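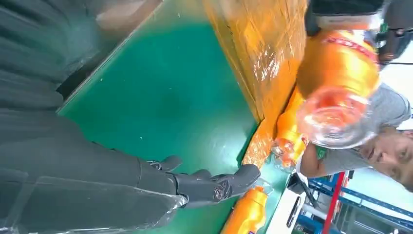 Vol. 4, No. 5

Go and stand next to one
By Emmett Sorensen

I drove 200 miles to watch a robot handle bottles of orange soda, or juice, or whatever it was (I never got close enough to a label to find out), and I would do it again next week.

The occasion was the June open day at Tullano, which builds handling cells for small warehouses. I had seen plenty of clips of robot hands before I went. They all look the same on a phone: clean, quick, a little unreal. Standing beside the table is another thing entirely. The long forearm is wrapped in clear plastic, the green tabletop has scuffs on it, and people lean in with a bottle held up so the hand has something to go for. It looks like a workplace, and I liked it right away.

My argument is a simple one. More companies should open the doors while the work is still half done, and more of us should take them up on it. We are being asked to have opinions about these machines, about what they will do to stockrooms and packing jobs and the price of shipping a case of drinks, and most of us have never been in the same room with one. I had opinions too. Some of them lasted until lunch.

For one thing, I had thought of grip as a matter of strength. Try picking up a full bottle that is lying on its side, using two fingers and a pair of oven mitts, and you'll see why the engineers talk about it all day long. A bottle is smooth and round, and it would love to roll. Where you touch it matters, and so does how slowly you get there. I watched a slender finger with a rounded tip come down on one bottle while another lay right beside it, and I caught myself holding my breath over a soft drink!

The other thing I hadn't expected was how much of the job is done by people. Someone sets the bottles out and someone watches. An engineer told me the team had logged 1474 tries on bottles alone that spring, and she said it the way my uncle used to talk about fence posts.

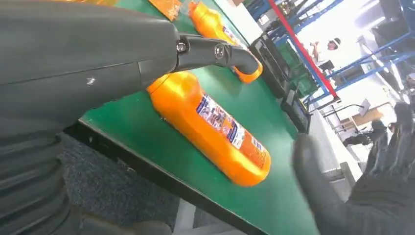 Do you need a technical background to get something out of a day like this?
Curiosity is enough, and the staff at Tullano were happy to answer the most basic things I could come up with.

I do have a complaint. The talk after lunch, on a planning program called Stistus, was nearly an hour of slides, and I could feel the room drifting back toward the tables. Skip the slides. Let us watch the thing try, ask why it went left, and watch it try again.

A neighbor of mine packs orders at Gallagher and she is wary of all this, with good reason. I'd still like her to come along next time. She knows more about how a bottle wants to behave than anyone who spoke from the stage, and I suspect the engineers would have kept her there until dark – asking questions, I mean, and writing down the answers.

Juten has an open day coming up on a Friday, and I've already asked for the time off.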